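Automation Services: Tube-Handling Cell Returns to Service After Gripper Maintenance

The Drastura Laboratory Automation Office has completed maintenance on the tube-handling arm in the Tela cell. The work included replacement of both gripper fingers and a full review of the taught positions in the cell's simulation model. Users with standing reservations may resume normal scheduling.

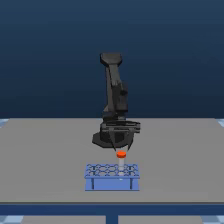 By the Automation Services Desk
Published Jun 11, 2020

The Tela cell was last serviced in January, when its cable harness was replaced. At that time the cycle counter was reset, and it had reached 1,981 by the time the arm was withdrawn for the present work. Inspection of the old fingers found wear on the inner faces near the tips. The wear was within the limit set by the office, but the fingers were replaced as a pair so that the next service interval could begin with matched parts.

Any change of fingers affects the position at which the arm meets a tube. For this reason the office checks every taught position in simulation before the physical arm is released. The model contains the arm on its octagonal base, the table, one blue rack and a single tube with an orange-red cap. Other fixtures are left out during this check to keep the results easy to compare from one service to the next.

Approach and lift

The approach position places the open fingers on either side of the cap. Staff adjusted the approach height in small steps and reviewed each one in the model viewer before saving it. The lift position was then reviewed separately. The tube must hang upright between the fingers, and its tip must be above the top of the rack before any sideways travel is permitted. The previous program began its sideways move too early for the new finger length, and the lift height has been raised by 22 millimeters to correct this. 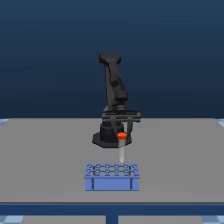 Park position

The park position has also been revised. In the earlier program the arm parked over the front of the table, where it stood in the way of anyone loading a rack by hand. The new position keeps the arm folded at its base, with the empty gripper low beside the column and the fingers pointing down. Open table remains between the arm and the rack. The fingers stop short of the table surface — a point that should be confirmed by eye after every restart of the physical cell.

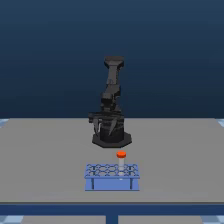
Information for users

Programs written for the old fingers will not load. Groups that keep their own copies should request the current position file from the Automation Services Desk and run it in simulation before booking time on the arm. The file is stored in the Perrin directory under the cell name.

Operating speed is limited to 35 percent until the first follow-up inspection. The limit will be reviewed after some 68 hours of use. Users should not change the speed setting or the finger offsets during this period.

The Zellow cell is not affected by these changes and continues to use its existing fingers and position file. Its own maintenance will be announced separately.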